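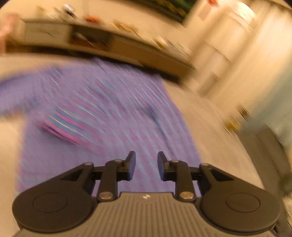
Purple patterned rug, pale beige floor.

I've been selling secondhand rugs out of my garage in Avville since the spring. A few people asked how I price them and what I check first, so I'm putting it all in one thread.

First thing is the back. Turn over a corner before you look at the front for too long. On a hand-knotted rug you can see the pattern on the back almost as clearly as on the face. On a tufted one you get a piece of cloth glued over everything.

Tufted rugs are fine to live with. They just don't hold their price. The glue dries out, you get powder on the floor underneath, and there isn't much anyone can do about it. I don't buy them anymore unless the seller is basically giving them away.

Second is smell. Put your face right down on it. Dust is okay. Smoke usually comes out of wool with a wash and a few days of air. Cat doesn't, or it does until the first humid day in July.

Moths: check the parts that sat under furniture. They like it dark and quiet. Look for bare patches and little gritty bits near the knots. If I find any, the rug goes in a sealed bag and then in the chest freezer before it comes near the others.

My freezer only takes a small rug folded once. Bigger ones I send to Cordero, the rug wash out past the Grillimow exit. They charge by the square foot and they're slow, but the colors come back the way they went in.

Speaking of color. Wet a white cloth, press it on the darkest area, and hold it there for a minute. If the cloth comes up red or purple, that dye is going to run. You can still sell it, but tell the buyer so they don't clean it with a bucket of soapy water.

Prices. The cheapest one I've sold went for $57. It was a hallway runner with a worn end. The most expensive was $2000, and it sat for months before the right person came along. Most of what I make comes from the plain middle stuff that fits under a coffee table.

Measure it yourself. Sellers guess, and they guess big. I drove to Nillow for an "8 by 10" that was nowhere close. Now I ask for a photo with a tape measure on it before I get in the car.

Rug length is also not always the same on both sides. Older handmade ones wander a bit. I list the longest and shortest measurement and I haven't had a complaint yet.

Fringe: if it's coming apart, don't cut it off to tidy it up. On a knotted rug the fringe is the ends of the threads that hold the whole thing together. Get it secured by someone who sews, or leave it alone.

Rug pads. Buy one. The cheap rubbery kind can stick to some floor finishes, so I go for felt. Cut it a little smaller than the rug all the way around so it doesn't show.

Vacuum with the beater bar off, and stay away from the fringe. Turn the rug around twice a year if one end gets more sun. Spills get blotted from the outside in. No scrubbing.

Storage is the part I got wrong. I folded the first few and the creases took weeks to settle. Now everything gets rolled, pile side in, wrapped in a cotton sheet, and kept off the concrete on a shelf.

I have 3 runners going up Sunday morning, all wool, all washed. One has an old repair near the middle and is priced for it, $111. Pickup in Avville only. Message me if you want measurements before then.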